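Support > Home Monitoring > Blood Pressure > Resolved tickets

Subject: Cuff inflates, thinks it over, gives up (E2)
Device: Vivholm upper-arm monitor, with Panside phone app
Opened by: Hedvika Ševčík
Status: Closed

Customer, first message

Hello. My Vivholm has started refusing to take my blood pressure. I press the button, the cuff fills up, it squeezes until I can feel my pulse in my ears, and then it lets all the air out and shows E2. The manual says E2 means "measurement error," so at least we agree there.

It worked fine from January until last week. It now fails most mornings and works most evenings. When it does work, the top number is 11 points higher than what the nurse at the Venckus clinic gets, and she isn't a calming person.

Things I have already tried: new batteries, other arm, other chair, unplugging the hose and plugging it back in, speaking to it.

Support, reply

Thank you for the very complete list. A few things to check before we send anything in the mail.

What is the distance around your upper arm, halfway between shoulder and elbow? Are you putting the cuff on over a sleeve? And please look at the hose where it goes into the monitor. There is a small rubber ring inside the plug. It likes to leave.

Customer

Arm: 13 and a quarter inches, measured with a sewing tape while holding one end in my teeth. Sleeve: in the mornings, yes, a bathrobe. It's cold in my kitchen at 6:40 and I wasn't aware that the machine had views on bathrobes.

Rubber ring: present. 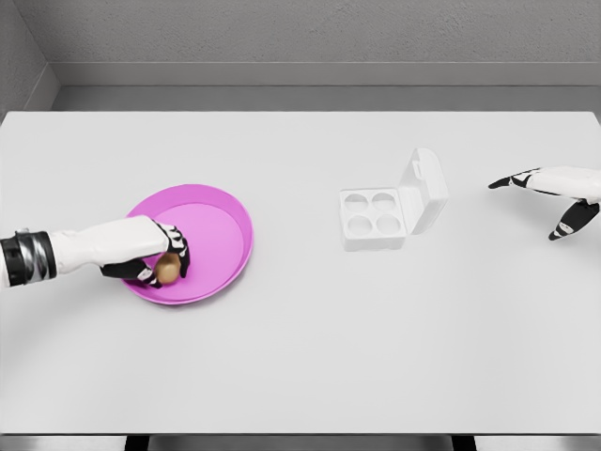

Attachment 1: Brown egg in hand, over the pink plate.

Support

The bathrobe is a strong suspect. Thick cloth under the cuff muffles what the sensor is trying to pick up, and a sleeve pushed up into a roll is worse, as it acts like a second cuff that didn't come in the box. Bare arm, please, or a thin shirt at most.

Your arm measurement falls within the range of the standard cuff, near the upper end. Could you tell us which size is printed on the inside of yours? It will be near the white arrow.

Also, for the next three mornings: sit for five minutes first, both feet on the floor, back against something, arm resting on the table with the cuff level with your heart. No coffee and no talking. Take two readings one minute apart and write both down, even the rude ones.

Customer

The cuff says S. S! I ordered the standard one. I went through my drawer of boxes and found the packing slip from Brirnholm, where I bought a replacement after the first cuff's Velcro stopped caring. The slip says standard. The cuff says S. I suppose somebody in the warehouse took S to mean standard, and I can't say I blame them.

Three mornings, bare arm, small cuff, sulking in silence as instructed: E2, then E2, then one reading, then E2 again, and two readings on the last day that were nowhere near each other.

Support

Then we have it. A cuff that is too small for the arm tends to read high, and the monitor often has to pump up more than once and times out, giving you E2. Add a bathrobe and you get your mornings. We don't think the monitor itself is at fault.

We've asked Brirnholm to send the right size (it will say M, to keep everybody awake). In the meantime please don't change any medicine on the strength of the small cuff's numbers. If you feel unwell, or have chest pain, trouble breathing or a sudden bad headache, call your doctor or emergency services and leave us for later.
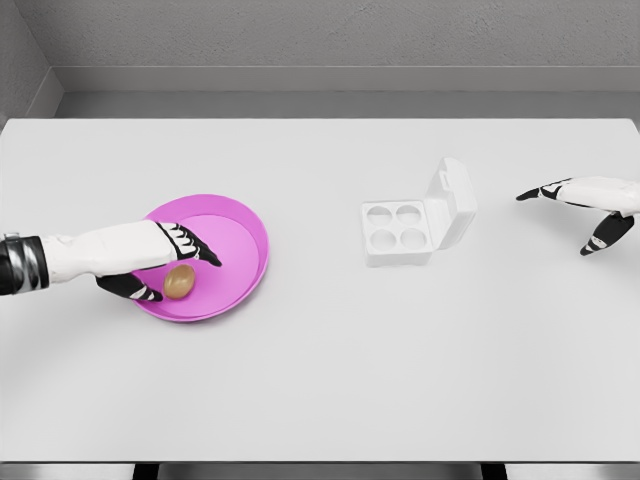 Do I have to delete the old readings from the Panside app when I change cuffs?
They can stay, but mark them. Open History, hold your finger on a reading, choose Add Note and type "wrong cuff." The note prints on the report your doctor sees. The app keeps the last 80 readings and drops the oldest ones as new ones come in.

Customer

New cuff here. M, checked twice. Bare arm, feet on floor, no coffee, which I consider the real medical sacrifice. No E2 in four mornings. I took the monitor with me to Venckus and we did hers, then mine, and they came out 2 points apart. She said "hm," so I believe I passed.

One leftover: the app now wants me to confirm that I am 50 years old every time I open it. I'm not, but I haven't corrected it.

Support

Glad to hear about the cuff. The age prompt is a known fault in Panside and goes away after you save your profile once, with any age you like, though your doctor may prefer the true one. Closing the ticket. You can throw out the S cuff.

Customer

Gave it to my sister. She has thin arms.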